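Visit report: open day at the Drilcombe residence block

Drilcombe held its open day for the refurbished residence block on Sunday, May 12, 2019. I attended for the storage and furnishing side only. The heating plant and the laundry were on the same route and are covered in a separate note by Huw Beddoe, who walked the basement levels while I stayed upstairs.

Registration was in the ground-floor lobby. Visitors received a paper plan, a lanyard, and a time slot for the upper floors, which were limited to small groups because the corridors are narrow. My slot was mid-morning. The plan was accurate except for the stairwell on the north side, which was closed for painting. All groups used the elevator, and the wait was longer than the printed schedule allowed.

The block has two room types. The larger is the Preltell, named after the architect's original drawing set, with a separate desk alcove and a window on the long wall. The smaller is the Su. It has a single window, a closet with sliding doors, and a bed that takes up most of the usable floor. Drilcombe's literature gives 435 as the total number of rooms across the site once the last wing is complete, with most of them Su rooms. The last wing is scheduled to open in June. I asked whether closet fittings in that wing would match those on display and was told the rail height was still under review.

Closets in both types use the Erkon system: a steel upright at each side, slotted at fixed intervals, with shelves that hook in from the front. A shelf can be moved without tools. I moved one up and down several times and it seated correctly on each attempt, although the left hook needed a push. The shelf lip is low. A stack of folded sweaters will stay in place, but small packets will slide off if the shelf is knocked, so anything loose has to go in a box or a bin first. That point became the subject of the session I had mainly come for.

Clyde Whitlock ran the session on small-room storage in an occupied room at the end of the corridor. He works on resident move-ins and has a fixed method, which he gave in one pass and then repeated with more detail. Sort on the bed. Use one open box per category. Do not put anything in the closet until the bed is clear. He uses the bed because in a small room it is the only flat surface large enough, and because it has to be cleared before anyone can sleep in it.

Three categories were in play: snacks, soft toys, and clothing. Whitlock started with the snacks on the grounds that they are the smallest items and the easiest to lose under the others. Packets go into the box upright where they will stand. Heavier or stiffer packs go against the walls of the box, and light bags go in the middle, where the others hold them up. Empty wrappers go straight into the trash and should never share a box with full packets, since a crumpled wrapper takes as much space as a small bag of chips.
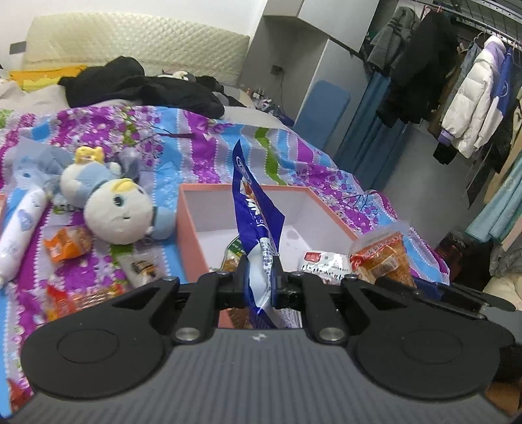

Should snacks be kept in a closed container or an open box?

An open box is enough for sealed packets that will be eaten within a few weeks. Once a bag has been opened, move it to a container with a tight lid or close it with a clip, and keep it apart from the sealed stock.

Whitlock took the point further when a visitor raised it. His objection to lidded boxes for sealed food is practical: residents put other things on top of the lid, and after that the box is not opened. An open box on a shelf at chest height gets used and gets checked. He recommends a box with a plain, light interior — the contents show up against it — and walls no higher than the tallest packet. The box used in the session was a pink-orange one, white inside, and it met both conditions as far as I could judge.

Soft toys were second. The difficulty is shape. A round plush and a long bolster do not share a box efficiently, and Whitlock does not try. Long pieces stay on the bed, laid against the headboard, where they replace a cushion. Smaller figures go in a fabric bin on the lowest closet shelf. He advised checking clothing piles for small toys before lifting them, and a white and black plush partly tucked into the black clothes on the quilt made the case well enough.

Clothing came last and was treated briefly. Dark items are folded in daylight or under the ceiling light, never under the bedside lamp, as black garments are hard to tell apart. Each garment is folded to the shelf depth, which on the Erkon shelf is 40 centimeters. Sweaters and heavy pants go on the shelf and everything else goes on the rail.

Some remarks on the furnishings. The headboard in the session room is quilted in cream with a diamond stitch and runs along the wall. It looks well but I would want to know how it is cleaned. Drilcombe staff said the cover was wiped down between residents and could not tell me what product was used. The wall switch is a small dark panel at the end of the headboard. In the Preltell room I inspected, the equivalent switch was beside the door, and I prefer it there.

Bedding is supplied by the resident. A strongly patterned quilt, such as the purple and magenta striped one on the bed during the session, is a poor background for sorting bright packaging. Whitlock suggested spreading a plain sheet first if there are many small items. I would make that a standard step in the written instructions, which currently do not mention it.

The question period was short. One visitor asked about ants, and the answer was to wipe the shelf weekly and keep opened food sealed. Another asked about under-bed drawers. These are available for the Su on request, two per bed, and cannot be fitted to the Preltell because of the frame design. Delivery times were not given.

Points to follow up with Drilcombe:

Rail height in the last wing, once fixed.
Load rating for the Erkon shelf. The printed sheet lists the upright only.
Cleaning method for the quilted headboard.
Whether the under-bed drawers have a stop. The one on display came out completely when pulled.

Coffee was served in the lobby until noon. The return shuttle left from the east gate, not the main entrance as marked on the plan.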